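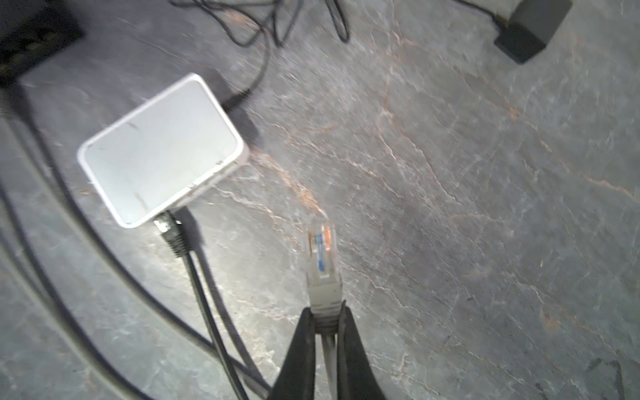
Ethernet cable with RJ45 plug, next to a small white network device.

About Gascombe

Gascombe installs and maintains structured cabling for offices, clinics and schools. The head office is in Fultby, with a second depot at Oakley. Our crews have completed 1,317 sites. Copper runs are tested end to end, labelled at both ends and recorded in a site register. Fibre work is handled from Oakley. The Lodton service area was added in November and covers properties within 50 kilometres of the town centre.

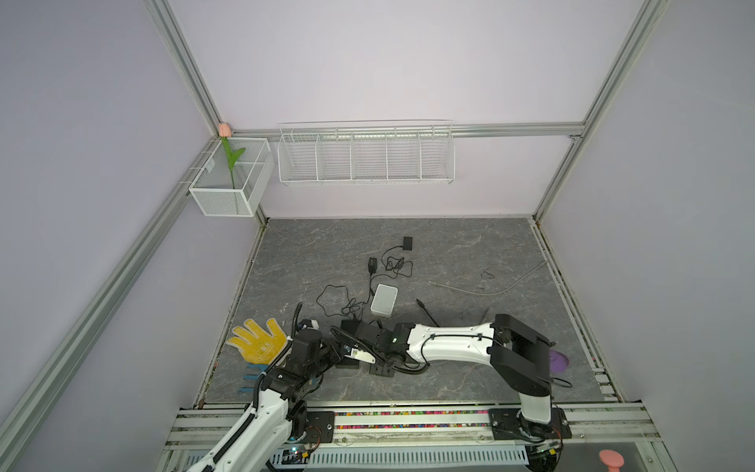

How long is workmanship covered?
Workmanship is covered for 12 months from the handover date. Faults must be reported in writing within 30 days of discovery.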